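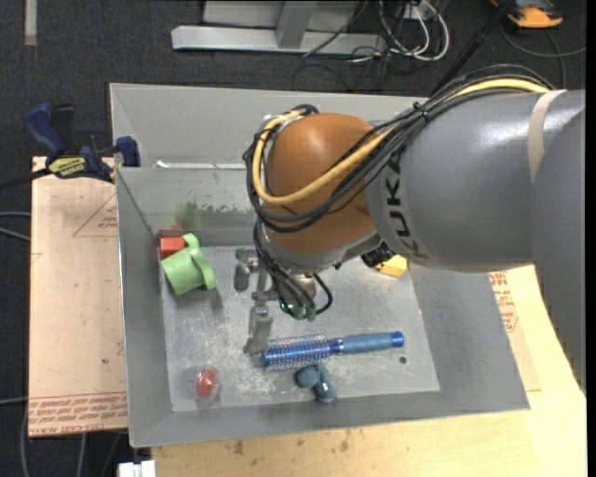
Luana Godoy wrote: I'm going to be the grump and say a mixed bin is just a junk drawer with the lid off. Everything that goes in there has a home somewhere else, and the bin is how you get out of walking it there. I had one by the stairs for years and all it did was hold the same stuff in a different place.

Last updated in May
Filed under: Home & Tidying > Small Stuff, Toys, Odds and Ends

tannerlemieux
Okay Luana, fair, but let me make my case, it's my thread! I've tried the other way. I had the little drawers with the labels, I had the zipper pouches, I had the hanging thing from Flokitz with all the pockets that came off the door at two in the morning and scared the whole house. What stuck was one wide, shallow metal bin on a table where you can see straight down into it. Blocks, round brush, green cup, the little animal guy, all in there together. I don't have to dig. With a deep basket I'd be up to my elbow in plastic every time somebody wanted one specific block (always the one at the bottom, always right before dinner).

My actual question was how often you all empty yours, and whether anybody puts a liner in a metal one.

valquiria_l
Shallow is the whole trick, I agree with Tanner on that. When ours was deep it turned into layers. Winter on the bottom, spring in the middle, whatever came home from the birthday party on top. I swapped it for something about as deep as a baking dish and now it's full after a couple of days and I have to deal with it. It's annoying, but I think it's supposed to be?

I empty mine before bed, 10 minutes with the radio on. If I skip a night I don't beat myself up.

Luana Godoy
Before bed I have nothing left in me. Good for you though, I mean that.

Thomas Cirillo
Liner question: yes, do it. My dad had a steel parts tray and I use it for exactly this kind of thing, and the noise of a wooden block landing on bare metal at six in the morning is something else. I cut a piece of felt to fit. It also keeps the floor from getting scratched up, if you care about that. From the look of Tanner's I'd say that ship has sailed, lol.

Take the felt out and shake it over the trash every so often. You wouldn't believe the crumbs.

tannerlemieux
Ha, yeah, it's scuffed all to heck. I like it that way. I don't have to be careful with it. But the noise thing is real, I might try felt.

aparecida.aguiar
Please don't put felt under a hairbrush. Brushes shed, felt grabs, and then you've got a hairy mat you can't wash. I'd go with a silicone baking mat, or the rubbery shelf liner with the holes in it, and rinse it in the tub.

And can I say the thing? A brush should not be in with toys at all. I'm not trying to be fussy. Round brushes especially, those bristles pick up every bit of dust and then it goes back on somebody's head. Ours live in a jar in the bathroom, bristles up, and when one turns up in the living room it goes back that same minute or it's gone for a week.

valquiria_l
I was going to say the same about the brush but I was being polite :)

tannerlemieux
You're all ganging up on me over a hairbrush! Okay. The thing is, the bin is for strays. It's the stuff that got left somewhere it doesn't live. So of course the brush is in there, it's a stray. If I sorted it first I wouldn't need the bin.

Luana Godoy
See, that's what I mean though. You pick the brush up off the couch, carry it to the bin, then later carry it from the bin to the bathroom. You've now put away one brush twice.

Thomas Cirillo
But he's carrying eight other things on the same trip. That's how a restaurant does it, you don't walk each fork to the dish room.

I'm with Tanner. I do a 20 minute round on Saturday mornings... well, I say Saturday, it's whenever the coffee's done and people are still in pajamas. Everybody takes what's theirs out of the tray. What's left gets sorted by me, and I am a cruel judge. Dried-up markers, gone. Half a plastic egg, gone.

aparecida.aguiar
What do you do with the mystery pieces? That's my real problem. I've got a coffee can full of little round things that might be buttons or might be the lid to something or might belong to a game we gave away. I don't dare toss them, because the day I do, somebody's going to ask.

valquiria_l
Jar with a month on it. Write the month on a bit of tape, and when you get to the same month next year, dump it without looking. I've done it twice and never got a single complaint. Well, one, but it was from my husband and it was a guitar peg.

tannerlemieux
Oh I like that a lot. I've got a red button-looking thing in a clear dish thing in mine right now that I couldn't tell you the purpose of with a gun to my head. That's going in the May jar.

Luana Godoy
A jar for the bin. Listen to yourselves. Next you'll need a shelf for the jars.

Thomas Cirillo
Luana, you've got 682 posts on a tidying forum, you can't tell me you don't have a shelf of jars.

Luana Godoy
I have a very small shelf of jars.

aparecida.aguiar
One more for Tanner, what holds it still? I had a metal tray on a wood table and it slid every time somebody reached in. Put a nice long scratch in the finish, and I'm still mad about it.

tannerlemieux
There's a bar clamp on the corner, over the edge, with a sheet of cardboard caught under it too. Not pretty. If you want pretty, the Boltow trays come with rubber feet, my sister has one and it stays put, but they're narrower and I think she paid 20 bucks for hers. I'd rather have the width.

valquiria_l
Cardboard right under the tray would help with scratches too. I use the flat side of a cereal box, swap it when it gets gross.

aparecida.aguiar
Going with shelf liner on the inside and cardboard below. Brush stays in the bathroom, final offer.

tannerlemieux
Fine, fine, the brush goes back tonight. The cup and the animal guy stay, they're in there every single day anyway so I'm calling that their home. I'll let you know how the liner does once I find the good scissors, which are probably in somebody's room under a pile of laundry.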